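Lindqvist brings its cold-soaked oat pots to Oststead this May

I started Lindqvist because I wanted a breakfast I could make half asleep - oats, apple, seeds, a splash of milk, into the fridge and off to bed. Now we're putting it in a pot! Our new range comes in four flavors, and I've eaten every one of them standing up in my kitchen (the pear and ginger is my favorite, don't tell the others).

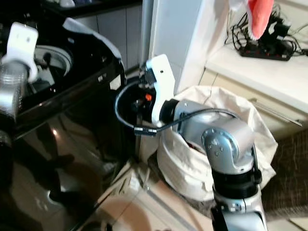 The oats come from Zavadham and we soak them overnight, so they're soft but still have a bit of chew. We've made 3000 pots for the launch, and you'll find them at the Atine food hall in Oststead from 7 in the morning.

Do the pots have any added sugar?
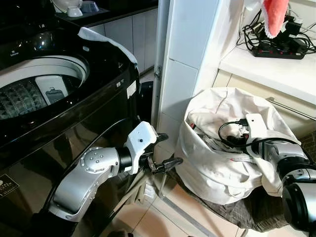 Are they vegan?

Three of them are. The plain apple one is made with whole milk, and it says so on the lid.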